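3.2 Materials and arrangement of the sorting table

The containers used in the study were chosen from the stock of the Tedthorpe household collection, which holds 1000 everyday storage items donated between the opening of the collection and December of the last survey year. From this stock, Mahsa Zarei and Gunārs Hunt drew two working sets. The first set consisted of open containers, meaning cups, trays and boxes without a cover in place. The second set consisted of covered containers, mostly jars and canisters. Items with sharp edges or cracked walls were returned to the stock and replaced.

Earlier work on household storage has tended to record containers by volume and material alone. Khổng and Nolte proposed in the Erlow report that the state of the opening should be recorded as well. A box with no lid on it invites a different kind of use from a jar that is covered, even when the two would hold the same amount. The present study follows that proposal. Each item was given an entry on the Bạch scale, which runs from 1 to 9 and rates how easily the contents can be identified from outside. Metal cups were rated at the low end of the scale, frosted boxes near the middle, and clear jars at the high end.

All handling was carried out on a plain, light-colored tabletop with a matte surface. A patterned or polished surface had been considered and was set aside after the pilot, in which raters found it harder to judge the outline of see-through walls against a busy background. The table carried no cloth and no printed guide lines. Positions were therefore not fixed in advance, and a container could be placed wherever there was enough clear surface - a condition closer to ordinary tidying than the marked grid used in the Erlow report.

Red was used on several items as a visual marker. Its position on the item was not standardized, and it carried no information about the contents. Figure 2 presents one item from the metal group together with a translucent box, and one jar from the covered set.

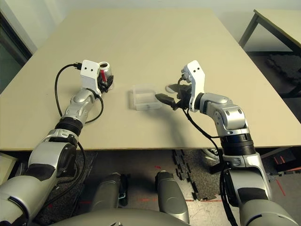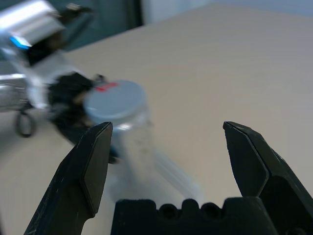
Figure 2. Containers on the sorting table. First panel: metallic cup-shaped object with a red band or label, and translucent box with an open top. Second panel: clear jar with a light blue-gray lid and a small red patch on the lid.

3.3 Rating procedure

Ratings were made by two raters working separately. Thịnh Khương rated the full set of 300 entries, and Imke Nolte rated the same entries without access to the first set of scores. Where the scores differed by more than 2 points, the item was taken out again and discussed, and a joint score was entered in the record. The original scores were kept in a separate column.

Raters were asked to consider the container as it stood on the table. They were not permitted to lift it, turn it or remove a lid before giving a score. Cloudy or scratched walls were rated as found, and no item was cleaned between the two ratings.

Lids were entered separately from bodies. A colored lid on a clear body lowers the view from above while leaving the view from the side unchanged, and a single score would have hidden this difference. For open containers the lid column was left blank. The record form was adapted from the Brasatum inventory sheet, with the column for purchase price removed and a column for the color and position of any marker added. The form has remained unchanged since May 2020.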